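**Drought and Late-Season Flow in the Tokarz River Basin: Final Report**

Submitted to the Ornevmont Department of Earth Sciences, Tuesday, October 17, 2023

Project group: Tayla Doolan, Lotte Michiels, Velimir Jurić
Supervisor: Godelieve Prins

## 1. Purpose

The Tokarz River supplies drinking water to the town of Drellden and irrigation water to the farms below it. Residents and growers have reported lower water in late summer than they remember from earlier decades. The project group was asked to determine whether the available records support those reports, and whether any decline is better explained by reduced rainfall or by increased withdrawals.

## 2. Data and Method

Daily flow readings were obtained from the gauge at the Drellden bridge, which has a continuous record of 40 years. Rainfall totals were taken from 7 stations in the upper basin. Two of these were moved to new sites during the record period, and their readings were adjusted by comparison with the nearest station that was not moved.

The group defined the low-flow season as the period from the start of July to the end of September. For each year, the mean flow in that season was calculated and compared with rainfall in the preceding winter and spring. Withdrawal records were supplied by the Drellden water office. Private wells are not metered and could not be included.

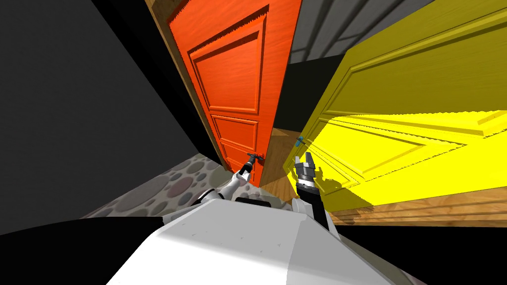
**Why was the low-flow season used instead of the full year?**

Water shortages in the basin occur in late summer, and annual averages hide them. A wet November can raise the yearly mean even when the river was very low in August, so the seasonal figure gives a better account of conditions faced by water users.

## 3. Results

Mean low-season flow at the bridge gauge was 46 percent lower in the last decade of the record than in the first. The decline was not even. Flow held fairly steady through the early part of the record, dropped during a run of dry years, and recovered only in part when normal rainfall returned.

Spring rainfall showed the closest match with summer flow. Winter rainfall showed a weaker match, probably owing to changes in snow storage that the rain gauges do not capture. Metered withdrawals rose slowly over the same period but were too small to account for the observed decline.

Velimir Jurić repeated the analysis without the two relocated stations. The trend was slightly smaller and pointed in the same direction.

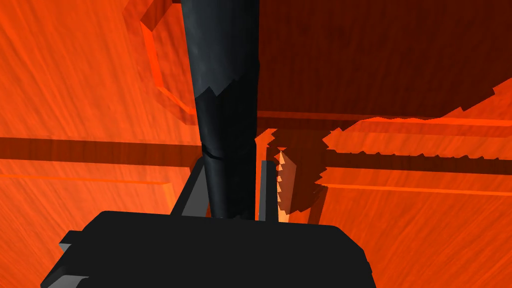
The group also examined the timing of the yearly minimum. In the early years of the record the lowest reading usually fell in mid-September. In recent years it has fallen in late August, when irrigation demand is still high. Ineke De Haan of the Drellden water office confirmed that summer use restrictions have been issued earlier in the season as well.

## 4. Limitations

The bridge gauge was recalibrated once, and the notes from that work are incomplete. Unmetered wells may draw more water than the group was able to estimate. Soil moisture was not measured. The findings apply to the basin above Drellden and should not be extended to the lower valley, where the ground is sandier and two side streams join the river.

## 5. Recommendations

The group recommends that the water office install a second flow gauge upstream of the irrigation intakes. Well owners should be invited to report monthly use on a voluntary basis. A snow survey in the upper basin, carried out each March, would help explain the weak link between winter rainfall and summer flow.

Data tables and station notes are held by the department and may be requested from Godelieve Prins.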